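Home > Forum > Lofts, attics and roofs > Insulating paint in a loft room: has anyone seen it work?

Thread started Sep 9, 2020
Page 1 of 1

purlin_and_simple
Original poster

We have a loft room that was converted by whoever had the house before us. Boiling in summer, freezing in February, and the sloping bits are plasterboard fixed more or less straight onto the rafters with what I suspect is very little behind it. I pushed a knitting needle through an old screw hole and it went in a long way without meeting much.

A salesman from a firm called Garrido came round to quote for a new roof window and ended up trying to sell me Oklow, a paint with "ceramic microspheres" in it. Two coats on the slopes and it is supposed to do the job of proper insulation. He wanted £1,273 for the paint and labour. The leaflet has a drawing of a red arrow bouncing off a wall and a quote from a happy customer with no surname.

I asked him what the U-value would be before and after. He said U-values "don't really apply to this kind of product". I asked what does apply and he said comfort.

So, has anyone had it done, and did you measure anything? I don't mean "it feels cosier". I mean a thermometer or a gas bill.

gable_end_gary

Save your money. A coat of paint is thinner than a beer mat. It doesn't matter what's floating about in it.

TessOfTheRafters

Had something very like it put on the north wall of our back bedroom, different brand (Fanari). I'll stick up for it a bit. We used to get black mould in the corner every winter and we haven't had any since. Two winters now.

gable_end_gary

Did you do anything else at the same time?

TessOfTheRafters

We had an extractor fan put in the bathroom next door. But the mould had been there for years, fan or no fan, and the paint is the thing that went on the wall.

purlin_and_simple
Original poster

Tess, I don't doubt the mould went. But if a new fan went in the same year, how would you know which one did it? Most anti-mould paint has fungicide in it as well, so it could have stopped the mould growing without making the wall one bit warmer. Does the Fanari tin mention fungicide?

TessOfTheRafters

Just been down to the cellar to look. Yes it does. Still happy with it though, and I'm not the one being asked for £1,273!

hedegaard_v

Valdemar Hedegaard here, I did energy surveys for a good many years before my knees gave up on ladders. I was asked about these paints at nearly every house.

There is a real thing underneath the sales talk. A surface which is poor at giving off heat radiation can make a small difference if it faces an air gap. That is why there is foil on some boards. But those are shiny metal surfaces, and an ordinary matt wall paint does not behave like foil. As for the little hollow spheres, yes, they conduct less heat than solid plaster. In a layer as thin as paint it hardly matters.

When a maker has a good figure for thermal resistance, it is printed in large type on the front. If you have to ask for it, and the man changes the subject, you have your answer.

skylark_dave

Devil's advocate. My brother-in-law had Oklow done in his static caravan and swears blind he has the heater on less. He's tight as anything, he would notice.

gable_end_gary

Which winter was he comparing with which? The last one was mild round here. I had the heating on less too and I painted nothing.

skylark_dave

I don't know, I didn't cross-examine him over the Sunday roast. I'm just saying some people who have paid for it are pleased.

purlin_and_simple
Original poster

People who have paid for something generally are pleased, that's my whole trouble with it. I'd be pleased as well if I'd handed over that much, I couldn't bear not to be.

Does he have any bills from before and after?

skylark_dave

Bottled gas. So no.

tove_s

I have a small experiment for you, if you'll take it from a stranger. When I rented an attic flat the landlord painted one slope with a so-called thermal paint and ran out before doing the other. Same pitch, same board, one facing east and one facing west. I taped a cheap thermometer to each and wrote down both readings before sunrise for 30 mornings in a row. The painted side was sometimes a hair warmer and sometimes a hair colder. I could not have told you from the notebook which side had the paint.

Not a laboratory, I know. But it was supposed to be a large effect, and a large effect ought to show up on a cheap thermometer.

Tove Snorradóttir

gable_end_gary

Best post in the thread.

TessOfTheRafters

East and west slopes get different wind though? Ours is far worse when it blows from one side.

tove_s

Fair point. It would take a big coincidence for the wind to cancel the paint out every time, but I can't rule it out. If I did it again I'd take readings for a while before any paint went on.

hedegaard_v

That is the step everybody misses. Without the "before", you only have a story.

purlin_and_simple
Original poster

OK so paint is off the list. I rang Garrido to say no thank you and the price came down to £687 before I'd finished the sentence. Make of that what you like.

I've since had a local firm, Alla, up to look at doing it properly: boards off the slopes, insulation between the rafters with a gap left behind it for air, more insulation across the face, new plasterboard and skim. £2,228 for the one room, which they say is on the low side as the room is small and I'm clearing it and decorating myself. We'd lose a bit of headroom.

My doubts, in no special order. Is the air gap needed if the felt is the modern breathable sort? Is anybody going to check they've sealed round the roof window, or do I stand over them? And how much headroom is "a bit"?

hedegaard_v

Find out for certain which felt you have. Builders guess. Get them to lift one board before you agree anything, and look yourself with a torch. If it's the old bitumen type, keep the gap and make sure air can get in at the eaves and out at the top. A gap which is blocked at both ends does nothing.

Round the window is where I found the most faults by a long way. The insulation stops short of the frame and a strip of bare timber is left behind the lining. Ask to see it before the boards go up. Take your own photos. Any decent firm will not mind, and if they do mind, ask yourself why.

As to headroom, have them write the finished thickness on the quote. Also ring building control before the boards come off. Re-doing that much of a roof slope may need to be notified, and you want their answer and not the builder's.

gable_end_gary

Agree with all of that except I wouldn't go across the face as well if you're tall. I did mine and I crack my head getting out of bed every single morning.

hedegaard_v

The layer across the face is what covers the rafters, and timber loses a good deal more heat than the insulation beside it. I would sooner move the bed.

gable_end_gary

You haven't seen the room. There's one place the bed goes.

skylark_dave

£2,228 seems cheap to me. I'd be asking what's been left out. Is the skip in there? Plastering? Moving the sockets?

purlin_and_simple
Original poster

Skip yes, skim yes. Sockets no, I'd missed that, thank you. I've emailed to ask.

TessOfTheRafters

While you're spending money, what are you going to do about colour? You said you're decorating it yourself. My sister went dark all over in her attic and it looks amazing, she says it feels bigger since you can't see where the corners are. I'd never go back to magnolia up there.

purlin_and_simple
Original poster

I'm as suspicious of this as I am of the microspheres. Every magazine says white makes a small room bigger, and then every other magazine says dark makes it bigger because the edges disappear. They can't both be right and I notice both lots are next to adverts for paint.

gable_end_gary

White. It's a loft. You've got one window.

tove_s

I don't think size comes into it much, either way. In a room with slopes the eye goes to the folds where one plane meets another. One pale colour hides them best in daylight. Two different tones make them stand out, which can be handsome, but you see every wobble in the plasterer's line.

For what it's worth I like brown up there, with a wood floor. It won't make the room bigger. It makes it look like a room somebody decided on.

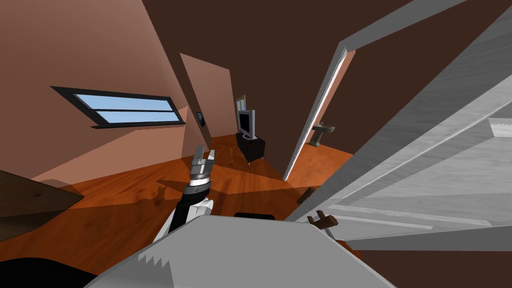
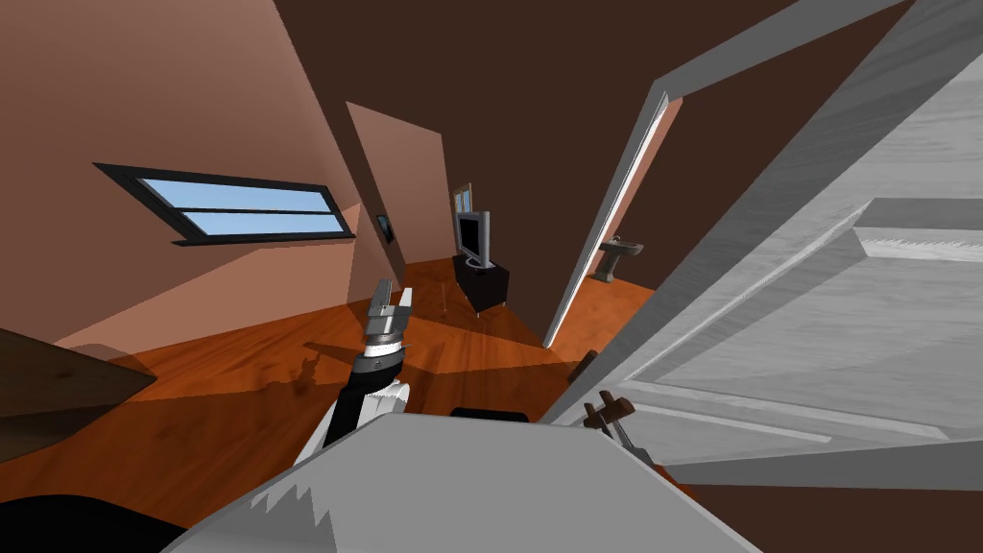

Attic in two browns, the darker one on the ceiling, over an orange-brown wooden floor.

TessOfTheRafters

Ooh yes. The chocolate is lovely. It's nearly my sister's colour, hers has a bit more red in it.

gable_end_gary

Like living inside a conker. Also you'd want the lights on at noon.

TessOfTheRafters

You'd want that in a white one too by November, Gary.

purlin_and_simple
Original poster

I don't hate it. The warm floor helps. I'd want to see it at four o'clock on a wet afternoon before I believed in it, so I might paint a spare offcut of board and lean it against the slope for a week or two. A tester pot is cheaper than three coats of regret and another three of undercoat to hide it.

hedegaard_v

Wait until the new skim is properly dry before you put any colour on, and thin the first coat. People are always in a hurry at that stage.

skylark_dave

Asked the brother-in-law about the caravan. He also had the windows done that year. Draught strips on the door as well. I'll get my coat.

purlin_and_simple
Original poster

Thank you for asking him, Dave, seriously.

Alla have come back about the sockets. It's extra, and they won't say how much until a board is off. They're happy to lift one for me to look at the felt first. I've ordered two cheap thermometers and they're going up on the slopes this week, so I'll have the "before" readings at least. Will post them when there's something to compare them with.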